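Brotstead wants $4 for a bread basket, and Nidmont is not so sure

NIDMONT, June 2026 – Brotstead, the bakery cafe that took over the old Lozano shoe store, now charges $4 for the bread basket that used to land on every table free of charge. The company calls it a "table bread program." Most people would call it a bill for rolls.

Owner Maarten Geerts said the change is about waste. He claims the cafe threw out 2266 pieces of bread between December and the end of spring, and that customers who pay for a basket will finish it. Asked how the pieces were tallied, Geerts said staff "kept a sheet by the back door." He did not have the sheet with him.

He did have a lot to say about the basket. It comes from a housewares line called Tukiria, and Brotstead ordered 253 of them for a dining room that does not look big enough to need half that. Geerts said the extras are for catering, a business the cafe has yet to start.
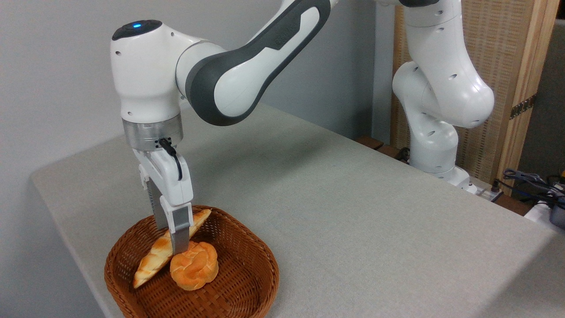
A woven wicker basket with two pieces of bread, one long roll and one round bun.

Two pieces is the standard serving under the new program. That works out to $2 apiece, with butter extra. A party of four that wants a roll each will need a second basket, and Geerts confirmed there is no discount on it.

The cafe says the bread itself is getting better. A card on the counter promises "slower dough" and "a more thoughtful crust," though Geerts said the recipe has not changed and neither has the oven. He described the wording as "a direction we are moving in."

He also expects to sell 2000 baskets by the end of the year. Nothing he shared explains where that number comes from, and it would be a tall order on the afternoon we stopped in, when most of the tables near the window had coffee and no bread at all.

Refills, which were free under the old setup, are gone. Customers who bring a basket back to the counter can buy single rolls at the regular bakery price, which Geerts said is still being worked out.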